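Starov Users Board > Sample Tracking > Moving 43 freezer boxes off spreadsheets, which system?

pipette_dreams
Aug 7, 2021
So our little core has finally outgrown the spreadsheet. We have 43 freezer boxes, four people who all label tubes their own way, and one master sheet that somebody sorted by a single column in July (you can guess the rest, I spent two evenings putting it back together from a backup). I've been told I can pick a sample tracking system as long as I do the setup myself. I've narrowed it down to Istetness and Remitz. Istetness looks nicer, Remitz looks like it was drawn in a hurry, but the barcode stuff seems way better. Anybody here run either one with a small group? We're mostly DNA extractions and some library prep for outside users.

gelrunner
We've been on Remitz for a good while. Ugly, yes! But you scan a tube, you get its whole family tree, parent sample, extraction, library, pool, all of it. Once you've had that you won't care what the buttons look like. Import is picky though. It wants one header row, no merged cells, and dates all in the same style or it throws the whole file back at you.

mossy_bench
I'm going to disagree with gelrunner a bit. The family tree is great if everyone scans. In our lab people did not scan. They typed the ID by hand, got one digit wrong, and the tree happily showed them the wrong parent. We moved to Istetness and it makes you confirm the box position before it saves, and that caught a lot of our mess. It's slower, I'll give you that.

gelrunner
But that's a training problem, mossy. You can switch off typed entry in Remitz under the site settings. We did it on day one, people grumbled and then got over it.

mossy_bench
You can switch it off for tubes. You can't switch it off for plates, or you couldn't when we had it. We had 11 plates go in under the wrong project that way and I'm still a little sore.

gelrunner
OK, plates, fair. We hardly use them, so I never ran into that.

Fidel Ledesma
I'd hold off on picking either until you've settled your naming. I did this move at my last job and the software was the easy part. We had "blood", "Blood", "whole blood" and "WB" all in one column, and every one of those turned into its own sample type after import. Cleaning it up afterward was miserable because samples were already attached to them. Make a short list of allowed words, get your four people to agree to it, then fix the sheet, then import. And do a test import with 20 rows first. Pick the worst 20 you've got.

pipette_dreams
Oh no. We have at least three spellings of "saliva". Thank you, I'm going to start on that list before I touch anything else. mossy, the plate thing worries me, we do use plates for the library prep. Is there any way around it?

mossy_bench
Print the plate label from inside the system before you fill the plate, never after. That way the plate already belongs to a project when it hits the bench. It helped. It still depended on people doing it.

Leszek Żak
Has anyone mentioned Zapata? Free, runs on any old desktop, and the export is plain text so you're never stuck. It doesn't do billing, and you said outside users, so that might kill it for you. We track billing separately and I don't mind.

gelrunner
Zapata's backups made me nervous when I tried it. You have to set them up yourself, and the manual page for it was two paragraphs long.

Leszek Żak
It's one scheduled job, gelrunner. I copied the line from the manual and changed the folder. But sure, if you want a button, it hasn't got a button. Test the restore once too, whichever system you end up with, that goes for all of them.

pipette_dreams
Right, plan for now is naming list, clean the sheet, then test import into Remitz and Istetness with the same 20 ugly rows and see which one complains in a more useful way. Zapata as the backup choice if the money goes away. I'll report back! Still taking opinions on label printers, ours smears the second it meets ethanol.

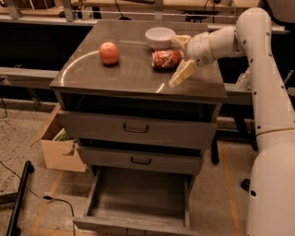
More threads in Sample Tracking

Freezer maps: by project or by date received?
Labels that survive ethanol
Remitz import fails on row 1, header looks fine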